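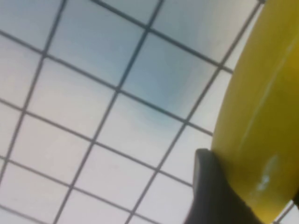
Grippers, wrists and cameras

Wrist camera on the gripper – auto exposure and blue tint, swap the camera or the gripper?

cirer_bench
Posted 2018-03-15
Tags: wrist camera, white balance, two-finger gripper, exposure

Comparing two grippers on the same arm this week, the yellow one with black fingers (Clostora body, see picture at top) and an older Wustine parallel one, all grey. Same small camera on both, same mount plate, same cable. Arm is a mid-size six axis, nothing special.

Problem is colour. With the arm parked so the wrist points up at the ceiling I get what you see in the picture: panels near the gripper go nearly pure white, and higher up there's a big patch of pale blue over several panels. Panels are all the same to my eye standing under them. Then when I drive down to the bench the first lot of pictures are dark and a bit off, and my part finder (just a colour threshold, don't laugh) misses. With the Wustine it misses less. Haven't measured it properly, only a feeling from watching.

What I've tried so far:
exposure on auto – dark at the start, then comes right
exposure fixed at 7 ms – better on the bench, ceiling blown out, don't care about the ceiling
white balance on auto – wanders
white balance fixed – not tried, can't find the setting in the controller page

Other thing is how much of the view the gripper takes up. Yellow body fills a good part of the right side and one finger comes up from the bottom, all blurred. On the Wustine the fingers are shorter so less of it shows.

So:
Is the yellow body upsetting the white balance, or is it the ceiling lights?
Would you move the camera out or get a wider lens?
Is it worth paying for the better camera (the one I've been quoted is 600 and I've got 500 left, so it would want a good reason)?

Not bothered about grip force, both hold the parts fine. Purely a seeing problem. Need to pick one by June.

wustine_user_north
Accepted by poster

Bit of both I'd think, but you can find out for nothing so don't buy anything yet.

Auto white balance on most small cameras looks at the whole picture and tries to make it average out grey. Big lump of yellow down one side, camera thinks the room is yellow, pushes everything towards blue. Grey gripper doesn't do that. Would fit with your feeling that the Wustine misses less.

But the yellow would push the whole picture blue, not one patch. A patch in the upper middle with white all round it sounds more like the lens or the lights. Cheap small lenses are often a different colour in the middle than at the edges, and bright plain panels are just the thing to show it up. So two faults on top of each other possibly.

Test I'd do:

1. Park the wrist pointing up, same pose as your picture. Lock exposure, leave white balance on auto. Save a picture.
2. Matt grey tape or a bit of grey card over the yellow part, whatever side the camera sees. Keep it clear of the finger travel. Save another.
3. Turn the last joint a quarter turn, save another. If the blue patch stays in the same place in the picture it's the camera. If it stays on the same ceiling panels it's the room.

Step 3 is the one that matters really. Takes a minute.

Same again with the Wustine on, then you've got a fair comparison. At the moment you're comparing two grippers and two white balances at once so you can't say much about either.

On the gripper filling the view – I wouldn't move the camera out. Did that on ours and it caught on the fixture, bent the plate, lost an afternoon. You want to see the fingertip anyway, it's useful for knowing where you are when closing. Just mask off the part of the picture the gripper covers, before the threshold. Draw the mask once with the fingers open and once closed and keep both. Body doesn't move relative to the camera so that bit of the mask never changes.

Watch the shine as well. There are white highlights on the lower part of the yellow in your picture, they'll move about when the arm turns and a threshold looking for pale parts will love them. Mask sorts that too.

White balance setting: on my controller it isn't on the camera page at all, it's under the stream settings, and it only shows once auto is unticked. No idea if yours is the same version. Worth a look.

cirer_bench
Reply to the above

Found it, it was under stream, thanks. Did the quarter turn. Patch stayed put in the picture, so camera/lens not the room. Grey card over the yellow made the whole thing a bit warmer, not loads. Will do the Wustine next and post the numbers.

dd_gripfan

Get the wider lens. We have the wide one on a Đỗ arm and it's great you can see everything

clostora_second_shift

Wider lens would show MORE of the gripper, not less, so no from me. And on a short mount the corners go soft.

Few other bits:

Don't park pointing up if you can help it. Auto exposure sets itself for the bright ceiling, then you come down to the bench and it takes a while to catch up, thats your dark pictures. Either park pointing at the bench or fix the exposure as you've done. If you must keep auto, throw away the first few pictures after a move. We wait 3 seconds before we trust it, which is a lot of cycle time.

Flicker. If your lights flicker with the mains then a short fixed exposure can catch them at different points, so brightness jumps from one picture to the next. 7 ms is short of a full flicker period on 50 Hz mains, that's 10 ms. Try 10 or 20 and turn the gain down. If it goes steady that was it.

600 for the camera – not on what you've said. If the colour patch is the lens then it's the lens, and you can correct for it. Take a picture of plain white card, evenly lit, filling the view as far as the gripper lets you, and divide by it. Most vision packages have this, called flat field or shading correction. Redo it if you touch the focus.

Between the two grippers, once colour is locked I'd pick on fingers. Longer ones hide more of the part on approach but keep the body off the fixture. Shorter ones, opposite. Run both on your worst part, not your easiest. Also check how long spare fingertips take to arrive, ours wore quicker than we expected.

cirer_bench
Reply to the above

Hadn't thought about mains at all. At 10 ms with gain down it's much steadier. Keeping the camera then. Parking pose changed to face the bench. Still got the Wustine run to do, and the white card, need to find a card big enuogh.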